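The Door Beside the Stairs

Storage rooms are planned last and used hardest. A look at the lever, the sign and the floor that decide how well one works.

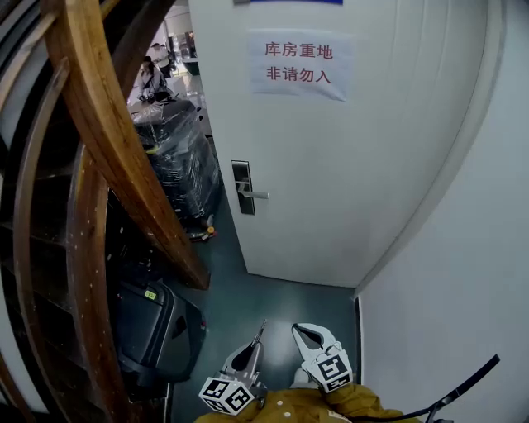
A storeroom door beside a curved staircase. The red lettering reads "库房重地 / 非请勿入": restricted storeroom, no entry unless invited.

7/13/22

The space around a staircase is difficult to assign. Headroom varies, the walls are seldom square to the treads, and daylight tends to be poor. In small commercial buildings and converted houses it usually goes to storage, and the storeroom door ends up a few steps from the main circulation route. Everyone who uses the stairs passes it.

That position has consequences for hardware. A door at the end of a back corridor is opened by people who meant to go there. A door beside a stair is also tried by visitors looking for a restroom, an exit or a light switch. The first line of control is a notice, and the second is the lock.

The notice

Paper signs on doors are treated as temporary and often stay for years. The one on this white door is two lines of red characters on white paper, taped near the top. The first line marks the room as an important storeroom area. The second is a set phrase, familiar on doors across China, telling the uninvited to stay out. Eight characters cover both the reason and the instruction.

Red on white holds its contrast in weak light, but many red printer inks fade faster than black ones, and a sheet opposite a window will show it first. Tape fails at the corners, usually the upper ones. A laminated sheet on four adhesive pads lasts longer and can be wiped. An engraved plastic plate lasts longer still, although it takes a screwdriver to change the wording when the room changes use.

Height matters more than material. A sign above eye level can be read over the shoulder of the person in front and stays clear of carts and boxes. The drawback is that someone carrying a tall load looks at the handle and never at the top of the door. Where mistakes are frequent, a second, smaller label next to the lever catches those people.

The lever and plate

Lever handles suit storerooms. A lever can be worked with an elbow or the side of a hand, and a round knob cannot. Silver-finished metal on a dark rectangular plate, the combination seen here, is common on interior doors. A tall plate has a practical advantage: it covers the area where fingers and keys land, and where paint on a white door would otherwise mark first.

Three checks are worth making once a year. January is convenient if stock is counted then.

Lever return. Press and release. The lever should come back to level without help. A drooping lever means a tired spring or a loose set screw.

Latch engagement. Close the door slowly and listen for the latch seating in the strike. If the door has to be lifted or pushed, look at the hinges before filing the strike.

Plate fixings. Long plates work loose at the bottom first. Tighten by hand. A power driver strips the threads.

A storeroom door left partly open defeats both the sign and the lock. A closer is the usual remedy, but people moving boxes will wedge it. A closer with a hold-open position, released by a light pull, gets wedged less often. Fire doors are a separate case and must follow the local code, which generally rules out a mechanical hold-open.

The approach

The strip of floor outside a storeroom does a great deal of unplanned work. Deliveries pause there. Equipment too large for the shelves stands there, and so does equipment with no agreed place. At the foot of these stairs a large black machine stands in clear plastic film, and a black machine or case sits closer in, against the staircase.

Plastic film keeps dust off and protects a glossy surface from scuffs. It also traps moisture when the floor is cold. For a stay of more than a few weeks, open the wrap at the base, or replace it with a breathable cover. Write the contents and the arrival date on the film at chest height. Black items in black corners are easily forgotten at inventory.

A smooth floor continuing to the storeroom door helps wheeled loads. Dark teal-green is a reasonable color for the purpose, dark enough to hide scuffs and still distinct from black equipment. Smooth floors need sweeping more often than they appear to, as grit under a caster scratches in long arcs.

The stair side needs its own clearance. Vertical balusters are easily chipped by the corners of cases, and stained wood shows pale where it is struck. Keep stored items a hand's width off the balusters. A curved handrail makes this harder, as a straight-sided case can only be parallel to a curve at one point. Set the case by its nearest corner and accept the gap at the other end.

Two rooms compared

A supply business in Kurbridge keeps its stock in a stair-side room of the kind described, with 1,701 listed items. Its Droscombe branch holds 932 in a room of similar size. The Droscombe room is the harder of the two to use. Its door opens inward and sweeps the floor where the first shelf should stand, and the overflow has moved out to the landing.

Rehanging the door to open outward would recover that shelf, at the price of a leaf swinging into the route to the stairs. The branch has put the work off twice. For now it has marked the landing with floor tape, 4 bays in all, and anything left in a bay for more than 12 days is moved inside or sent back to Kurbridge.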